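Speaker notes: Collecting demonstrations for packing tasks
Boonmee Rattanakul
9 min read

Slide 1. Title

Thank the organizers. State the scope up front: this is a talk on data collection. Model architecture gets one slide near the end. Questions during the talk are fine if they are about protocol. Hold the policy questions.

Slide 2. What we collect

Project name is Geta. The task family is household sorting and packing: take an item from a pile, put it in a container, repeat until done. Two hand-held grippers, one per hand, each with its own camera. No arm is present during collection. The operator does the task directly with the grippers and we recover the tool path afterward from the video and the inertial data.

The reason for doing it this way is cost per demonstration. With teleoperation on the Meltia bench we could not get varied homes at all, only the bench. A pair of hand-held units goes in a backpack.

Slide 3. Units of data

Define terms here, they get mixed up in discussion afterward.

Episode: one continuous recording of one task from start signal to stop signal.
Session: all episodes recorded in one room with one operator.
Segment: a grasp, a transfer and a release. Produced by annotation, not by the operator.

The July release has 444 episodes. Of those, 62 were rejected at review. Leave the number on screen and say that the reasons come on slide 8.

Slide 4. Why snack packs

People ask for rigid objects first. Rigid objects are easy to grasp and easy to label, and the policy saturates on them early. Flexible packaging is where the errors are. The outline of a pouch changes when the fingers close. Foil and clear wrappers throw highlights that move with the camera. Printed panels are useful to the tracker when they are flat and much less useful when creased.

Also, packs pile on top of each other. The operator has to pick an order, and the order is part of what we want to learn.

Slide 5. Camera view

Let the audience look for a few seconds before talking. Then two points. First, both fingers should be in view with the pads facing each other over the work area. We use the fingers as a reference for opening width, so if a finger drifts out of view the width estimate goes with it. Second, the other gripper is often visible too. We keep it in. Masking it was tried and it made two-handed coordination worse.
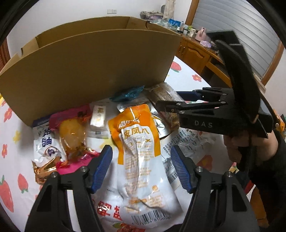
Fig. 3. View from one hand-held gripper, fingers open around a 虎皮凤爪 pouch. The second gripper points at the pile from the right.

Point out the patterned sheet under the packages. Strawberries and flowers on white, which gives the tracker plenty of corners. Plain sheets have been a problem. We had sessions on a solid gray cover where the pose estimate slid sideways during slow approaches, and the fix was to ask for a printed cover or put a towel down.

Point out the open box. A tall flap near the pile puts a shadow over it. The guide does not ask operators to fold flaps down. Shadow of this kind is normal in homes and we want it in the set. What the guide does ask is that the box stay where it is once recording starts.

The wide lens darkens at the corners. We crop for training but archive the full image. Somebody usually asks about this.

Slide 6. Operator protocol

Read the list, do not expand on it unless asked.

Calibrate opening width: fully open, fully closed, twice.
Hold both grippers still over the work area for four seconds.
Start signal.
One item per grasp. If two come up together, put both back and grasp again.
No bare-hand contact with the items while recording.
Regrasps are allowed and are not edited out.
Stop signal with both grippers open and empty.

The line about regrasps gets pushback. Early on we discarded any episode with a missed grasp. The resulting policy had no recovery behavior: it closed on air and carried on to the release. Adding missed grasps back fixed most of that. We do not ask operators to miss on purpose. Staged misses look different, mainly in timing, and reviewers could pick them out.

Slide 7. Scene variation

Each session changes at least the item set and the starting pile. Room, surface and container change when possible. Over 300 distinct packages are in the catalog now. The catalog entry is a photo of the front, a photo of the back, and a stiffness grade from the annotator. We do not record the contents.

Package language is not controlled. The policy does not read the text, but large print does affect the visual features. In an ablation on the Siddiqui split, a policy trained on packs with one script had trouble with visually denser labels. Do not oversell this. It was one split and the effect was moderate.

Slide 8. Rejections

Back to the rejected episodes. Causes in descending order:

Lost tracking for longer than the interpolation limit.
The two units out of sync.
Item touched by hand.
Stop signal missing.

Lost tracking is mostly fast wrist rotation close to the surface. The view fills with one foil pack and there is nothing left to track. Operators slow down once they have seen their own playback, so we now show playback after the first episode of every session. This costs a few minutes and is worth it.

Sync errors were a firmware problem and should not recur. If asked, refer to the Lustus changelog.

Slide 9. Model

One slide only. Input is both gripper views plus opening widths. Output is relative motion for each tool and a target width. Nothing here is new. Move on.

Slide 10. Open items

Annotation of release points is still manual. A pack that is let go early and slides into the box is labeled differently by different annotators. We need a written rule.

Pile order has no good metric. We compare against what the operator did, but there are many acceptable orders.

Force is not recorded. For thin wrappers this matters, since opening width alone does not say how hard the pads are pressing. Pad deformation in the image might be enough. Not tested yet.

Slide 11. Contact and data access. Leave up during questions.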